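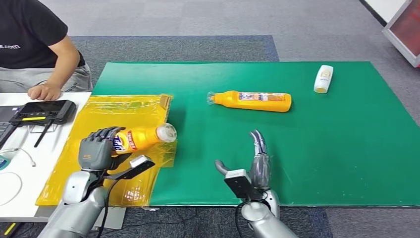 Ludska Large Floor and Work Mat, Green

£31 including delivery to mainland addresses

The Ludska is a plain green mat for jobs that would otherwise be done straight on the floor or on a good table. It has a smooth surface with a slight sheen, so small items slide across it easily and spills stay on top until you wipe them up. There is no pattern and no printed grid.

Most people who buy it from us use it for sorting, filling, repacking and cleaning. It suits laundry bottles, paint tins, garden feed, pet supplies and anything else that tends to leave a ring. It can be left down all day or rolled up between jobs.

Sizes

The mat is cut from the roll in our workshop. The standard piece covers a good working area in front of a table or bench, with room to kneel at one end. If you need a longer run, we can cut a single piece up to 300 cm. Tell us the length when you order and we will send a price before we cut anything. Pieces cut to your own length can't be returned unless they are faulty.

The standard mat weighs almost 3 kg and comes rolled on a card tube, 17 cm across with the wrapping on.

Laying it flat

A new mat will have some curl in it. Unroll it with the curl facing down and put something heavy on each corner overnight. In a cold room it will take longer. Don't use an iron or a hairdryer on it. Heat marks the surface and the marks do not come out.

Sweep the floor first. Grit under the mat will show through as small bumps and can scratch a varnished floor when people walk on it. The mat is not fixed down and has no backing glue. On very smooth tiles, use a strip of removable tape along the edge nearest the door.

Using it with sheets and bags

You can put a thin plastic sheet or an opened bag over part of the mat when handling liquids. This saves some wiping, and the sheet can be lifted away with the drips still in it. A thin sheet will wrinkle and move about, so don't stand on it.

Keep bottles closed when you are not pouring. Ordinary laundry liquid is fine on the mat if wiped up the same day. Bleach and strong solvents are not. Coloured liquids such as wood stain may leave a shadow if left to dry.

Cleaning

Wipe with warm water and a little washing-up liquid, then go over it again with a clean damp cloth. Soap left on the surface makes it slippery and dulls the shine. Dry it before rolling. Do not machine wash.

Storage

Roll the mat, never fold it. A fold leaves a crease that will not fully drop out. Stand the roll upright in a cupboard or lay it under a bed, away from radiators and pipes.

Good to know

The mat is not padded. If you spend a long time on your knees, add the Guthrie kneeling pad. It is not a cutting mat either, and a craft knife will go through it. Light scuffs from chair legs and boxes are normal and are not covered by the guarantee.

The shade of green can vary slightly between rolls. If you are ordering two mats to lie side by side, order them together and they will be cut from the same roll.

Questions about sizes and cutting go to Jessie Rutherford in the workshop. For orders, returns and trade accounts, ask for Eylül Altıntaş.

Related items
Guthrie kneeling pad
Lukemow bench mat, small
Lukemow removable edge tape
Ludska storage strap, pair
Clear cover sheets, pack

Contact us | Delivery and returns | © Madmont | Back to top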